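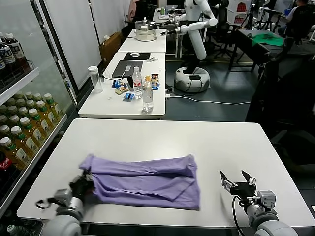 Pourquoi faut-il une autorisation pour vendre de l'alcool, alors qu'il n'en faut aucune pour vendre du pain ?
Le législateur considère l'alcool comme une marchandise licite mais risquée, et il préfère choisir à l'avance qui peut la vendre, à quel endroit et à quelles heures.

Chapitre 11
La licence, ou l'art d'autoriser sous conditions

Nous avons passé les chapitres précédents en compagnie de l'interdiction pure et simple, et vous avez sans doute été heureux d'en sortir. Voici maintenant un terrain plus nuancé, que j'avoue aimer beaucoup enseigner : celui des produits que l'on permet tout en les tenant à l'œil. L'alcool en est l'exemple le plus ancien et le plus familier – chacun est déjà entré dans un café, et peu de clients ont songé à demander ce qu'il avait fallu obtenir pour l'ouvrir.

Prenons notre commune de référence, Givby, que nous garderons jusqu'à la fin de la deuxième partie. Elle compte 4 000 habitants et son règlement limite à 11 le nombre de débits où l'on consomme sur place. Toutes les licences sont attribuées. Quand la brasserie Fovesen souhaite ouvrir une salle de dégustation près de la gare, elle a donc deux possibilités : racheter la licence d'un établissement qui ferme, ou demander au conseil municipal de relever le plafond. La première coûte cher, la seconde prend du temps, et les deux supposent que l'on ait lu le règlement avec attention (ce que nous ferons ensemble à la section 2, crayon en main).

À Prutside, la commune voisine, on a retenu une tout autre méthode. Aucun plafond, mais une redevance annuelle de 1 020 euros, une formation obligatoire du gérant et des horaires de fermeture plus stricts dans les rues habitées. Les commerçants y entrent plus facilement dans le métier et en sortent aussi plus vite. Les riverains, eux, écrivent beaucoup à la mairie.

Vous verrez que ces deux systèmes répartissent autrement la valeur. Là où les licences sont rares, elles deviennent un bien que l'on vend, que l'on nantit, que l'on se dispute parfois entre héritiers. Là où elles sont ouvertes à tous, la recette va davantage à la collectivité, qui doit en contrepartie payer des contrôles plus nombreux. Je vous invite à ne pas choisir votre camp trop tôt – j'ai moi-même changé d'avis deux fois en rédigeant ce chapitre.

La section 1 définit les catégories de licences. La section 2 suit la demande de Fovesen, du dépôt du dossier jusqu'au recours. La section 3 aborde la vente à emporter et la livraison, avec l'affaire Zein, dans laquelle un commerçant en ligne soutenait que son entrepôt n'était pas un point de vente. Relisez avant de commencer les pages sur l'acte administratif individuel, et en particulier la différence entre retrait et abrogation, dont nous aurons besoin dès le premier exercice.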